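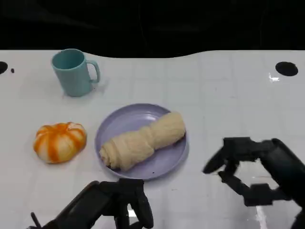 Section 4: Removing tea and coffee stains

This section covers mugs, tumblers and lunch containers made of plastic. For stainless steel, go to Section 5. The maker of your mug may say the dishwasher will do the job. Try it if you like. In our tests it took the shine off plenty of plastic and left the tea ring where it was.

What you need

Bicarb soda (the cheap stuff from the baking aisle)
White vinegar, for Step 7 only
A soft cloth and an old toothbrush
Cellow tablets, optional. See the note under Step 5 before you spend money on them.

Steps

1. Rinse the mug in warm water. Skip the detergent for now.

2. Mix two teaspoons of bicarb soda with one of water. You want a paste that stays put on a vertical side. If it runs, add more powder.

3. Spread the paste over the stain and leave it for 30 minutes. Plenty of websites promise results in two. We have yet to see it.

4. Rub in small circles with the cloth. Use the toothbrush where the handle joins the body and under the rim, where most of the colour hides.

CAUTION: Do not use steel wool, scouring powder or the green side of a sponge. Scratches hold tannin, and the next stain will be worse than this one.

5. Rinse and look at it in daylight. If the ring is still there, repeat Steps 2 to 4 once. A third go rarely changes anything.

Note: Cellow tablets are sold as a faster way to do the same thing. Rhodri Ruddock ran them against plain bicarb on 19 stained mugs and could not tell the two lots apart afterwards. The tablets do save you mixing a paste, if that is worth the price to you.

6. Wash as usual with detergent and dry upside down on a rack.

7. For a stale smell, fill with equal parts vinegar and water, stand overnight and wash again. Lemon peel, coffee grounds and charcoal sachets all have their fans. Hefin Mostyn tried the lot and the mugs smelled of lemon, coffee and nothing much, in that order, with the old smell back by the next day.

WARNING: Never mix vinegar with bleach or any cleaner containing bleach. The fumes are dangerous.

If the stain will not move

Some colour has soaked in for good, mostly in older plastic with a worn surface. It is ugly but harmless. Cracks are another matter, and a cracked mug should go in the bin whatever the label says about lifetime use.

"Stain-proof" on a label usually means the stains take longer. Treat it the same way as any other mug.

Revised July 30, 2024.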